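Caretti Station: Investigation of an Unplanned Hand Closure During Shelf Stocking

Project report, Robotics Practice II
Submitted 31st July

1. Background

The Caretti station is a student-built stocking cell. A robotic arm with a four-fingered hand takes light packages from a work surface and places them in the open cubbies of a shelving unit. The hand controller was written in an earlier course and is known in the lab as Kullau. The motion planner, Callirel, was added this spring. Our group took over the station in May with the task of raising the number of placements per hour.

That work was stopped after the fault described in this report. The hand closed without a command while a person was working within reach of it. There was no injury. The remainder of the project was spent finding the cause and changing the station so that a similar fault could not go unnoticed.

2. Description of the fault

The arm had finished a placement and was holding position. One member of the group was adjusting equipment next to the shelf. The station was in hold mode, in which the arm motors stay powered and the hand is expected to remain open. The hand closed fully, stayed closed for 2 seconds, and opened again. The arm did not move.

The operator at the console pressed the stop button, but by then the hand had already reopened. The console showed no error. The only evidence was the controller log and the account of the two people present.

The lab rules at the time allowed a person to enter the work area in hold mode. This was a mistake in the rules, and we had followed them without questioning it. Hold mode is a software state. It does not remove power from anything.

3. Method

We first tried to repeat the fault with the work area clear. The station was run through its normal cycle, with a pause in hold mode after each placement. The full test set was 2,976 cycles, run in batches over several weeks. Commands sent by Callirel and commands received by Kullau were logged separately, with a shared clock, so that the two records could be compared line by line.

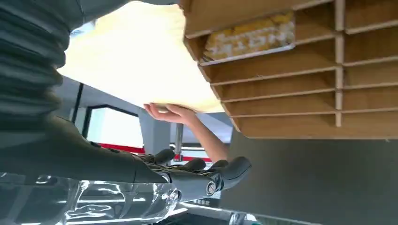

The second part of the work looked at conditions during the original fault that the batch tests did not cover. The main one was the console. In the batch tests the console was left alone, while on the day of the fault the operator had been switching between screens. We therefore added a script that opened and closed the hand settings screen at random times during hold.

4. Results

With the console left alone, the fault did not appear. With the script running, the hand closed without a command 8 times. In every case the Callirel log showed no grip command, and the Kullau log showed one.

The cause was a leftover command in the Kullau buffer. When the settings screen is opened, the controller reloads its finger limits and restarts its command loop. If the restart falls within 200 milliseconds of the end of a placement, the last grip command has been carried out but not yet cleared. The loop then reads it as new. The hand closes, the watchdog finds that no object is held, and the hand is told to open. The watchdog treats this as a normal missed grip, so no error is raised.

We checked two other explanations. Electrical noise on the hand cable was ruled out by the logs, which show a complete and valid command each time. A worn finger joint was ruled out by inspection and by the fact that all four fingers closed together.

5. Changes made

The command buffer is now cleared before the loop restarts, and each command carries a number that can be used only once. The settings screen is locked while the arm is powered. A missed grip during hold mode now raises an error and cuts power to the hand.

The rules for the station were also rewritten. Entering the work area requires the main switch to be off and the key removed — hold mode no longer counts as a safe state. The Mathebula station in the next bay runs the same version of Kullau. It has been given the same rules, but the software change has not been tested there.

6. Remaining problems

The full test set was repeated after the changes, with the script running, and no uncommanded closure was recorded. This does not prove that the buffer is the only source of the fault. Kullau has two other places where the command loop can restart, and we had time to review only one of them.

Closing force was not measured. The hand has a current limit, but the limit was set to protect the fingers, and its value has never been compared with a safe limit for contact with a person. The next group should make that measurement before any further work on placement speed.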